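Courses > Personal Finance Basics > Session 6 > Handout

Syllabus Readings Handouts Office Hours

Reading time: 7 minutes

Session 6: Refinancing a Mortgage, and When to Leave It Alone

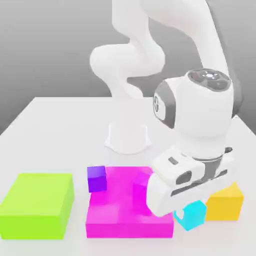

Where we left off

Last Tuesday we got as far as the amortization table and then ran out of time, so keep that table handy. The thing I want you to remember from it is how front-loaded the interest is. In the early years of a thirty-year loan, most of each payment goes to the lender and only a thin slice comes off what you owe. By the end it has flipped around. We'll need that today, because refinancing restarts the table, and a lot of people sign the papers without noticing.

Emil Lehner asked me after class whether refinancing is "a second mortgage." Good question, and a few of you were nodding, so let me clear it up. A refinance is a new loan that pays off the old one. When it's done you still have one mortgage. A second mortgage (or a home equity line) sits on top of the first one, and you end up with two payments going out. We'll do second mortgages in Session 8.

The two flavors

Rate-and-term refinance. You swap the old loan for a new one with a different rate, a different length, or both. The balance stays close to what it was, apart from any closing costs you roll in.

Cash-out refinance. The new loan is bigger than the old one and you take the difference as a check. Lenders usually charge a bit more for these and they want to see more equity left in the house afterward. I'm not against them, but please go in knowing that you've just turned part of your house into a debt you'll be paying on for decades. A kitchen, maybe. A vacation, no. (I've heard every argument for the vacation and I still say no.)

Why people do it

The big one is a lower rate. But there are others, and I'd like you to be able to name them in the discussion:

- getting out of an adjustable rate before it adjusts
- dropping mortgage insurance once there's enough equity
- shortening the loan, say from thirty years to fifteen
- stretching the loan out to bring the monthly payment down
- taking a former spouse or a parent off the loan

That last one comes up far more than the textbook lets on. Be careful, too: being on the loan and being on the deed are separate things, and a refinance on its own doesn't necessarily change who owns the house.

Break-even, by hand

Get out a pencil! This is the one piece of arithmetic I really care about today.

Take everything it costs you to close the new loan. Divide it by what you save each month. The answer is how many months you have to keep the loan before you come out ahead.

Let's use the Povberg house, our running case from Session 3. The family is offered a new loan that would drop their payment by $291 a month. Suppose closing costs come to ten times that, $2,910. Then break-even is ten months, and if they plan to stay put they should probably be excited. Now suppose the costs are thirty times the savings, $8,730. Break-even is thirty months, so two and a half years, and suddenly it matters a great deal that one of them has been eyeing a job in another state.

Things people forget to put in the top number:

- the appraisal
- title search and the new lender's title policy (ask about a reissue rate, they won't always bring it up)
- recording fees
- any points you pay to get the rate down
- the origination fee, under whatever name the lender has given it this year

Things people put in by mistake: the escrow deposit for taxes and insurance. That's your own money, and you'd owe those bills anyway. Your old lender sends back whatever is left in the old escrow account after payoff, though it can take a few weeks and you may have to float the difference. Zofia Witkowska pointed this out in the spring section and I've stolen it for the handout ever since.

The trap in the monthly payment

OK, so back to the amortization table. Say you're eight years into a thirty-year loan. You refinance into a new thirty-year loan at a lower rate. Your payment drops, hooray. Part of that drop comes from the rate. The rest comes from spreading what you owe over thirty years when you only had twenty-two to go.

Break-even by hand won't catch this! It only looks at the monthly payment. To catch it, you have to add up all the remaining payments on the old loan and compare them with all the payments on the new one, plus the costs. Sometimes the new loan still wins. Sometimes you find out that you've agreed to pay more in total for the pleasure of paying less each month. Either choice can be reasonable if money is tight right now, but I want you to see it before you pick it.

An easy fix if you can afford it: take the new loan and keep sending in the old payment amount. Check that there's no prepayment penalty, and tell the servicer to apply the extra to principal. Put it in writing.

What the lender looks at

Same list as when you bought. Income, debts, credit, and how much the house is worth compared with what you want to borrow. Your score matters for the rate as well as for the yes or no. In our worksheet, one borrower has a 720 and the other is climbing toward up to 800, and you'll price both of them using the rate sheet for Lonetlow, our make-do lender for the homework. Don't go hunting for Lonetlow's rates online, use the sheet.

When two people apply together, don't assume the lender takes the better score. Very often it's the lower one that sets the price. Impi Aaltonen's group got tripped up by this on the practice set, and so did I when I first wrote the answer key, which is why there's a corrected version on the course page.

While the application is open, leave your credit alone. Don't finance a car. Don't open a store card to save on a mattress. Lenders often look again shortly before closing, and I've seen a refinance fall apart over a sofa.

"No-cost" refinances

There are costs. Either they get added to your balance or you pay a higher rate and the lender uses the extra to cover them. This can be a perfectly good deal for somebody who expects to move or refinance again soon! If you'd never reach break-even on a loan with regular costs, taking the slightly higher rate may leave you better off. You just want to ask which of the two methods they're using, and ask to see the same loan priced the ordinary way, side by side.

Shopping around

Get a Loan Estimate from more than one lender, and get them on the same day if you can, as rates move. Page 2 is where the fees live. Start with the origination charges, which is where lenders differ the most, and then look at the services you're allowed to shop for. Taxes and government fees should come out much the same wherever you go, so if one lender's look oddly low, somebody has guessed.

Credit checks for the same kind of loan within a short window generally get treated as one by the scoring models, so please don't let fear of "dinging your score" talk you out of a second quote. Pentti Hämäläinen will be running the Loan Estimate workshop and he has a stack of samples with all sorts of odd fees in them. It's a fun one.

After you sign

For a refinance on the home you live in, federal law generally gives you three business days to change your mind, and for this purpose Saturdays count. Sundays and federal holidays don't. There are exceptions, one being some refinances with the lender you already have, so read the notice they hand you. The right doesn't apply when you're buying, or on a rental property. It's also the reason your cash-out check doesn't show up at the closing table, which surprises people every single time.

Keep paying the old loan until you have the payoff confirmed. If a payment is due in the middle of it all, ask the closing agent what to do and get the answer by email.

For next time

Read the Ikonen case and the short piece on escrow shortages. Do worksheet problems 1 through 6. Problem 4 is the total-cost comparison and it takes longer than it looks, so don't start it the night before. If the spreadsheet gives you trouble, Gunvor Kristiansen is in the Civov room before class and she's very patient with formulas.

Bring a calculator. Phones are fine.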